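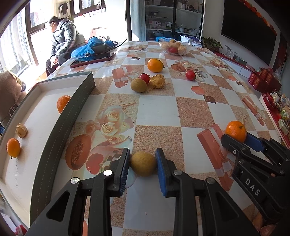 Two hand-held grippers in use on a covered table, one closed on a kiwi and the other holding a mandarin.

The Tunever Pair is a set of two hand-held grippers sold by Erkico for recording manual tasks that are later used to train robot arms. A person holds one unit in each hand and does the task directly, with no arm attached. The set was designed by Seung-woo Ham and Shiyu Cui and went on sale on 2019-02-16.

Design

Each unit has two fingers driven by a trigger in the handle. The pads are soft and can be changed without tools. A camera on each unit looks out over the fingers, so the recording shows both the object and the grip. The battery runs for 2 hours, and the two units keep a shared clock – a feature the early prototypes did not have.

Versions and price

The basic set costs 900 dollars and includes two grippers, a charger and spare pads. A rental plan run by Florell covers 14 days and adds a carrying case. Erkico also offers a home recording service, in which its own operators work in kitchens and living rooms and deliver the sorted files to the customer. Fruit sorting is one of the standard tasks in the service, along with folding towels and setting out cups.

Reception

Eleri Foulkes, reviewing the set for the trade newsletter Kwak, praised the grip on small round objects and found the controls easy to learn in 30 minutes. She was less happy with the weight, and wrote that her wrists were sore after a long session. Rosalba Caputo compared it with older trigger tools and preferred the wider opening of the Tunever fingers. A lighter handle was announced in May.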